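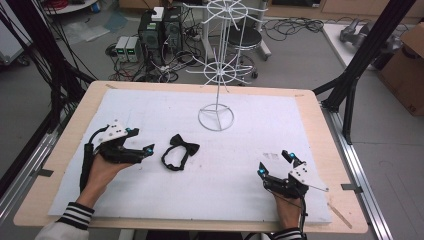
3.2 Demonstration collection

Demonstrations for the accessory-hanging task were recorded with two hand-held grippers, one per hand, with no robot in the loop. The operator works at the table and handles the bow tie only through the gripper fingers. Each gripper has a plate with a dot pattern for pose tracking and its own camera.

We recorded 342 demonstrations in November. Each one starts with the bow tie on the white sheet and the rack standing upright, and ends when the band hangs from one of the hooks and both grippers have moved clear. The operator was told to keep a steady pace and not to correct a bad grasp more than once. Attempts that broke this rule were discarded, as were 8 recordings in which tracking was lost for one gripper.

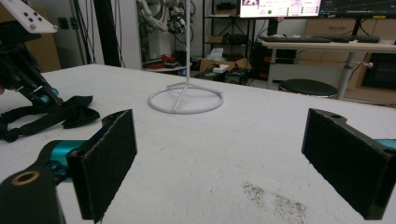 Figure 4. View from the camera on one of the hand-held grippers, with its fingers open. The second gripper is at the left, and the base of the stand rests on the table.

The band was the main source of difficulty. It changes shape whenever it is put down, so the second grasp point was left to the operator and was not labeled. Beatrice Mushi recorded the first 45 demonstrations and Heiðrún Bjarnason the rest. We did not balance the two sets. Policies trained on the Mushi subset alone are reported separately in Section 4.3.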